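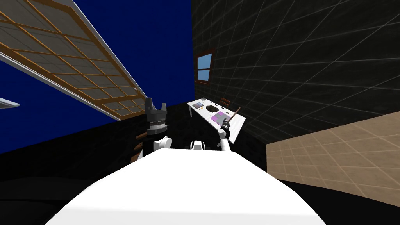

Mostafa Ouali asks whether a tool held in a gripper counts as part of the robot when you work out clearances, or whether the clearance is still measured from the fingertips. He has seen it done both ways in the same lab.

Measured from the tip of whatever is held. Our house rule at Pedwood is that the moment the fingers close on an object, the object belongs to the arm. Its length, its mass and its worst point all go into the collision model before the next motion is planned.

The rule was written for knives and screwdrivers but it applies equally to a stick. In simulation a stick is the better teaching case. It is thin, it weighs almost nothing, and a planner that ignores it will still report a clean run.

2/ Definitions first. "Attached object" means anything whose pose is fixed relative to the gripper by contact. "Supported object" means anything resting on an attached object. The two get different margins. Most of the arguments I get pulled into come down to one person using the first word for the second thing.

3/ Margins we use in sim, tabletop work, two arms:

Bare gripper to furniture: 58 mm
Attached object to furniture, transit: 100 mm
Attached object to the other arm, any phase: 146 mm

Contact phases are exempt from the second figure, for the named surface only. If the task is to push something across the table, the table and the thing pushed are named. The chair behind the table is not.

4/ The third figure gets the most complaints. People say the arms can pass closer than that and they are right, the arms can. The figure covers the slip case. A long object held near one end rotates in the fingers when the tip touches anything, and the far end sweeps an arc that was never planned. We took the longest tool in the library, allowed it to pivot, and kept the number that came out.

If your longest tool is shorter than ours, compute your own. Don't copy the figure.

5/ The idle arm. It has a declared posture for each task and the posture goes in the task file. "Wherever it ended up" is not a posture. Our default is upper arm near vertical, gripper up, fingers open, no object. Open matters: closed fingers on an idle arm should mean it is holding something, so that a reviewer scrubbing through a log can read the state without opening the joint data.

6/ Camera pose. Any view used for review has to be logged with its full orientation, roll included. Plenty of views in this kind of work are tilted hard, and that is acceptable. What we don't accept is a log that stores position and pan and leaves roll to be guessed. Yi-an Bae lost most of a morning to a tool that appeared to be pointing up at a wall and was in fact level with the tabletop.

Corollary: no clearance is ever signed off from an image. Foreshortening will hide a gap or invent one. Read the distance from the model.

7/ Reply from Yi-an Bae: it was the whole morning.

Corrected.

8/ Scene content. Hurnisia, which is what we call our set of randomized rooms, varies walls, floors, windows and furniture between runs. Rules for that:

Anything within reach of either arm has collision geometry. No decorative meshes inside the reach envelope.

Anything outside reach may be decorative, but it has to be flagged as such in the scene file.

Reach is computed with the longest attached object, fully extended. This moves a surprising amount of furniture from the second group to the first. Chair backs are the usual ones.

9/ Flat items. Trays, mats, books, tablets. The default importer gives thin objects a box that is thicker than the mesh, so a tool "touches" the tray before it gets there. Check the height of the box against the mesh for everything under 4 mm. If they disagree, fix the box. Do not lower the contact threshold to compensate, that breaks every other object on the table.

10/ Piles and lumps. A heap of material is either simulated as particles or declared rigid. Pick one and write it down. We had a task where the heap was particles for the physics and a rigid hull for the planner. The tool went in, the planner called it a collision, the run was thrown out, and the success rate we reported for that week was meaningless.

11/ Question by DM, repeated with permission: does any of this matter if the policy is learned and there is no planner?

Yes. The margins become checks on the output instead of inputs to the motion. A learned policy gets a monitor running beside it with the same table of figures. A breach outside a named contact ends the episode and is recorded as a breach. It is not recorded as a failure of the task. Keep the two columns separate. A policy that finishes every time and breaches every third time is a different problem from one that never finishes, and a merged number can't tell you which you have.

12/ Grasp record. For each attached object we store: grasp point as a distance from the near end, finger opening at closure, and the direction of the free end in the gripper's own coordinates. The last field was added in November after two files that matched on everything else had the stick pointing opposite ways.

13/ Release. An object stops being attached when the fingers have opened AND it has been at rest for the settle time. Until both are true the attached margins stay on. The Głowacki checklist, which we started from, has only the first condition. Fine for blocks. Sticks roll.

14/ Versioning. Margin table, scene file and grasp record carry one shared revision tag. If any of the three changes, all three get a new tag, and old runs are not compared with new ones in the same plot. Karton, our log viewer, refuses to load mixed tags. There is an override flag. It prints the name of whoever used it on every page of the export.

15/ Mostafa again, on whether the 100 applies while lifting off the table. Lift-off is contact phase until the lowest point of the object clears the surface. Then you have one second to reach the full margin. I'll add that to post 3 when I write this up as a page, along with the settle times, which I left out here and which differ by object class.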